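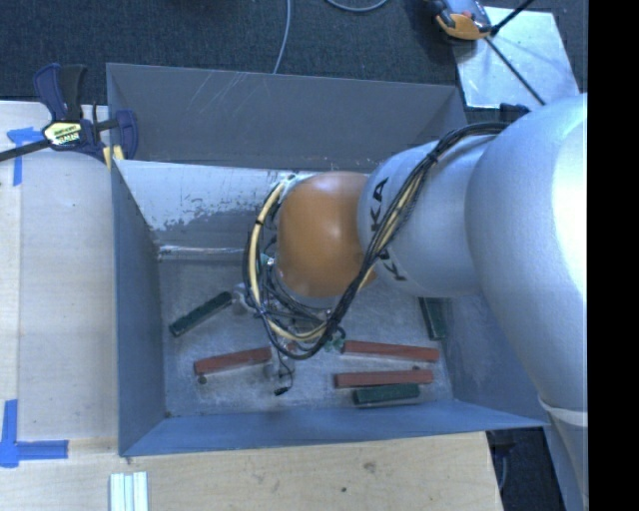

Melati Rahman wrote in to say soft fingers beat hard ones for picking blocks out of a bin, every time, and why do we keep buying the hard kind. Fair. Depends on the bin though.

Quick tips from this month's gripper swaps:

Clamp the bin. Even a heavy one creeps. One bar clamp on the rim is plenty.

Tape marks on the bench for the bin corners — blue painters tape peels clean. Redo them when the ends curl.

Cables: leave slack at the wrist, then turn the last joint all the way both directions by hand-control, slow. Tie only after. We lost a connector on the Numel fingers teh other way.

Same blocks for both grippers. Same starting mess too, or close to it. 40 picks each, write down drops.

Blocks flat against the wall are the hard ones. Mandus fingers are thinner, got more of them. Numel held better in the middle.

Spare screws in a jar lid with a magnet under it. Label the lid, seperate one for each gripper.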